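News from the Lustow field group

April has been kind to us, and after a winter spent mostly indoors with spreadsheets and a rather leaky radiator, it was a real pleasure to get out on the grass again. Many of you wrote in after the last newsletter to ask how the path-following work was coming along (thank you, we do read every letter, even if the replies are slow), so I thought I would give it a proper piece of its own this time.

For anyone new to the list, the question is a simple one to ask and a devil to answer. Can a small outdoor robot find its way over open ground by learning which sorts of ground are good to drive on, without anyone handing it a map? Our older method, which we called Clindska, looked at each view afresh and gave every patch of ground a score. It was quick, and on a gravel drive it was lovely to watch. Out in a field it dithered terribly, picking one line and then another, and Indrek Vaher spent a good many hours walking behind it with his hands in his pockets, waiting for it to make up its mind.

The new method is called Tuvham, and the main difference is that it remembers. Scores from the last few moments are carried forward and blended with what the robot sees now, so one odd view can't throw it off course. 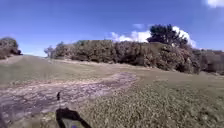
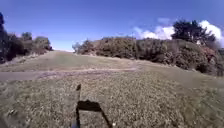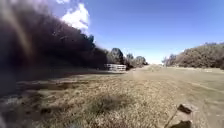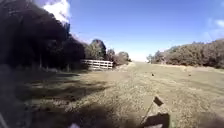
Tuvham learns from its own driving, and I think that is the part I'm fondest of. While a person steers, the robot notes how bumpy the ride is and how hard the wheels have to work, and afterwards it ties those readings back to how the same bit of ground looked when it was still some way ahead. Nobody has to sit and colour in grass and gravel by hand, a job I did for one whole summer and would not wish on any of you. Shadows were the great worry. In the last picture the trees throw dark bands right across the left of the grass, with the robot's own shadow and its little flag at the lower right, and to a method that goes mostly by brightness a patch like that can look very much like a hole. Clindska would shy away from such places again and again. With the remembered scores, a dark patch has to go on looking bad as the robot moves before it counts for much, and the robot's own shadow, travelling along with it, soon stops mattering at all.

We compared the two methods over 16 runs each on the same route. Clindska needed a person to step in on six of its runs, and Tuvham on four. I know that doesn't sound like a great leap, and Indrek would like me to say plainly that 16 is a small number and the weather was good throughout. What pleased us more was the dithering, as the time spent standing still and thinking fell by 60 per cent. Stony ground is still a trouble when the light is flat, and long grass hides all manner of things from a robot that sits so low.

Next we take the whole lot over to Lūse, where the ground is wetter and the hedges rather less tidy, and I shall report back once we have dried our socks. If you have rough pasture that you wouldn't mind us trundling over, do please drop us a line at the usual address.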